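Okay, I promised a few of you a proper write-up on the gripper comparison, so settle in, this is going to be a long thread and I'm sorry in advance (I'm not that sorry). 1/

Quick background for the new people. Since January we've had two sets of fingers to choose between for the two-arm setup: the Gostance pair, which are stiff and narrow, and the Plirkberg pair, which have a bit of give at the tips. Same arms, same controller, same person grumbling at both. 2/

I ran 268 grasps with each set. I wanted 50 per object and then a few of the objects got retired for being miserable, so the numbers came out odd and I've decided to live with it. 3/

Gostance first. Lovely on anything with a handle! Screwdrivers, pliers, the fly swatter, all of it. They get down into tight slots where the softer fingers just bump around on the plastic and give up. If your work is mostly tools in a case, you can probably stop reading now and go have lunch. 4/

Where they struggled was cloth and rubber. A pair of gloves folds up between stiff tips and then slides right out again, and I watched that happen more times than was good for me. Shoes were fine by the heel and hopeless by the toe. 5/

Plirkberg is the opposite story. Gloves, shoes, rolled mats, all much calmer, and I could be sloppy with the approach angle and still come away with something. But the tips bend when you pull on a snug tool, and a hammer will swing around on you like a pendulum. 6/

A few people asked about force settings. I kept both at 80 percent in the controller the whole way through. I did try lower with the Gostance set on the soft stuff and it got worse, which surprised me, and if anyone has a good explanation I would love to hear it. 7/

On the controller side, we moved from Postavo to Nzioka halfway through setting up (before any of the counted grasps, don't worry). Nzioka feels smoother when both arms are close together. The menus are a maze though, and I still can't find the homing page without opening three wrong ones first. 8/

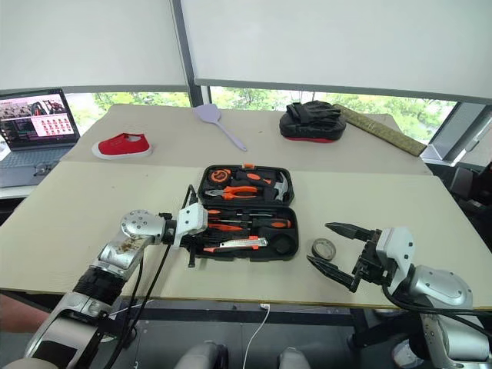 Tape rolls deserve a post of their own. Standing on edge they want to roll away the second a fingertip touches them, so you have to open wide, come in level and close slowly. Both sets can do it. The soft ones forgive you if you're off center, the stiff ones send it across the table. 9/

Oh, and check your cables before you go blaming the fingers! I lost a whole afternoon to a wrist that wouldn't turn all the way, and it was the cable loop pulling tight. More slack, problem gone, me feeling silly. 10/

For now I'm keeping the Gostance fingers on for the tool case work and switching over for the soft things. The swap is four screws a side and I've gotten pretty quick at it. Next I'd like to try one of each, stiff on the left and soft on the right, so if you've run a mixed pair please tell me how it went. 11/11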